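Derkier Site Rules for Ground Robots, second edition: a review

The Derkier pack is a printed rulebook with a set of checklists for anyone running a delivery or inspection robot in a public space. I bought it in March to replace the sheets we had written ourselves. It costs 50 pounds and comes in a ring binder, which is useful outdoors.

The first section covers the site survey. You walk the route before the robot does and mark fixed edges, changes of surface, parked vehicles and places where low sun could upset a sensor. There is one form per site, and it fits on a single page. I have used similar forms from Quintanilla that ran to several pages and were rarely filled in properly.

Open paving gets its own chapter, and I think it is the best in the book. It tells you to treat a wide clear area as a shared path, with a speed limit agreed in writing and a stop distance tested on the same surface. It also asks you to keep a margin from kerbs, planting, loose stone and parked motorcycles.
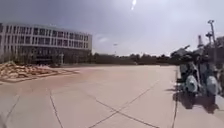 Gollwood commented under the first version of this review that the stop distance test is too light. Two runs on dry slabs prove very little, and the book should ask for the same test in rain and with a full load. Gollwood's team repeats it whenever the tyres are changed.

I agree about the rain. The pack does have a line for weather on the test form, but it doesn't say what to do with the answer. We now add a wet run and write the result in the margin.

The emergency stop section is clear. It says who may press the button, who may reset it, and that these should be different people. The incident log is weaker. The boxes are too small and there is no space for a software version.

The index is poor. I looked for "handover" and found it under "shift". Zullemness, who publish the pack, say replacement pages can be ordered separately, though I haven't tried this.

I would buy it again for a small team. A larger operator will probably want the log in electronic form.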